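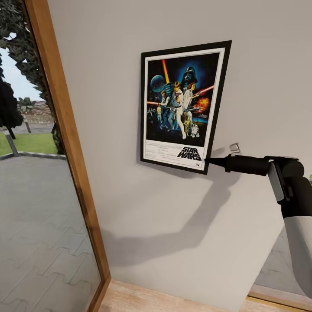 Image courtesy of Jurevari

Tundus Congregational Hymn and Prayer Book, third edition

The Tundus book is made for small Reformed congregations that sing the psalms every week. It has all 150 psalms in meter, 40 hymns and 16 prayers for home and church. The new edition is in print from 16/06/2023.

We changed the wording of the older psalms only where a word is no more understood. The editor, Edgars Rimkutė, kept the old numbers, so both editions can be used in one service – the page numbers are different, however. 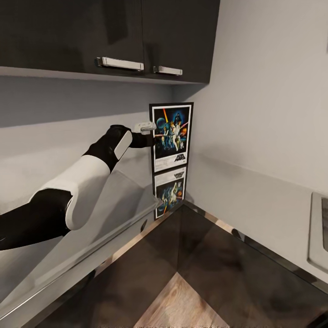 Binding and paper

Sewn binding, cloth cover in dark green or black. The paper is cream and does not shine under lamps. Two ribbons. The large-print version has the same content, but it is heavier, and older readers may like to lay it on the pew shelf.

Ordering

Printed by Homum in 2,000 copies. Churches which order 10 or more pay no shipping. Please write to us the name of the congregation and the color of the cover. Orders to Gashaw are sent once a month.

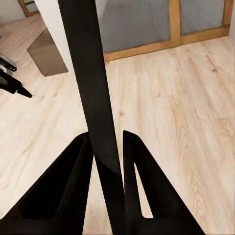

Nicanor Chávez: We use it since February. The psalms are easy to sing, but I miss the catechism at the back, which the second edition had. Will it be sold separately?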